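# The slow return of the plain table

In the town of Plerngate, the furniture makers had a difficult March. Orders for dark, heavy dining sets fell again, and two workshops on the river side closed their doors. But at Cerell, a small firm with 25 workers, the order book is full until autumn. They make only tables, and nearly all of them are pale.

The manager told me that customers are tired of decoration. They have small flats, they eat and work at the same place, and they want a surface which makes the room lighter. A pale top also shows every crumb, so people clean it more often – this she considers an advantage.
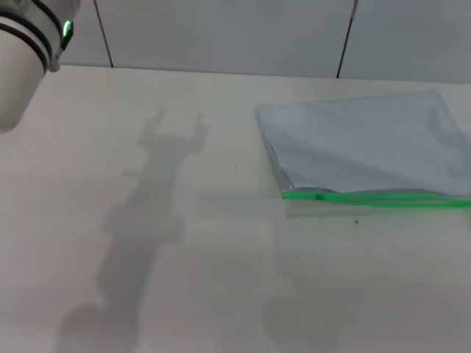
*A cream-white top in even light, with a long grey shadow across it.*

Not everyone agrees. At Dalisay, the old showroom behind the station, I was told that white is a fashion and will pass in eight years, as it did before. Their walnut model costs around 1000 pounds and is still made by hand. It sells slowly, mostly to families who already own the chairs.

I visited both places on the same day and I must admit I liked the walnut more. At home, however, my own table is white, and I have no plan to change it.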